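About us

Ritbridge
Bathroom cleaning courses, toilets mostly

We started Ritbridge out of irritation. Between us we had sat through a lot of cleaning inductions, and most of them were a slide show, a lemon-scented handout and a signature on the last page. Then you were sent off to do 30 hotel bathrooms before lunch and found out what you hadn't been shown.

So we teach toilets. We also do basins, taps and floors, but toilets are where the complaints come from and where the products make their silliest promises. We are doubtful about most of those promises. "Kills everything" on a label tells you very little if the stuff is wiped off four seconds after it goes on. Foam is not evidence of cleaning. Neither is a blue colour, or a strong smell of pine.

What we do

The basic course is 2 evenings and costs $389 a person. We take 9 people at most, and we've turned away larger bookings, including a good one from Herrero, when they wanted everyone done in a single go. You can't learn to get a brush up under the rim by watching the back of someone's head.

The first evening is bowls, seats and hinges. The second covers the base, the floor behind it, the wall, and the taller electronic toilets that more and more places are putting in. We are not sold on those as an improvement. They have more seams, more buttons and more lids, and the cleaning instructions tend to be a paragraph at the back of the booklet. But they're in the buildings our people work in, so we teach them.

Cloths are sorted by colour and they stay sorted. We don't do the test at the end with the smiley faces.

What we don't do

We don't sell chemicals. Bradetti asked us to stock their range and we said no, then tried it anyway on our own time and thought it was ordinary. We don't hand out gold certificates. You get a plain letter saying what you practised, and if an employer wants to ring us about it they can.

We also don't promise you a job. Salluso has taken on people from our courses, and so have a couple of motels, but we've seen training outfits put that sort of thing in big letters and we'd sooner not.

The practice room

It's plain and white, it has several kinds of toilet in it, and we spent nothing on the decor.
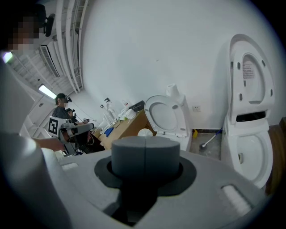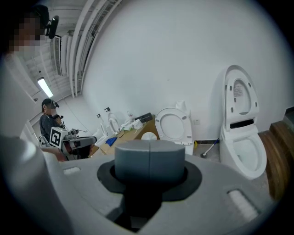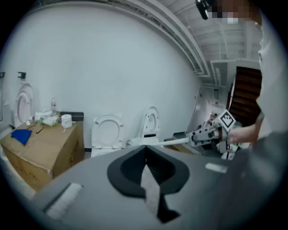
Someone who did the course in October wrote to us afterwards that two evenings was too much for the bowls and not nearly enough for the electronic ones, and that she still thinks $389 is steep for learning to scrub. We've since moved half an hour across to the second evening. The price is the same.

Bookings are by phone, weekdays after three.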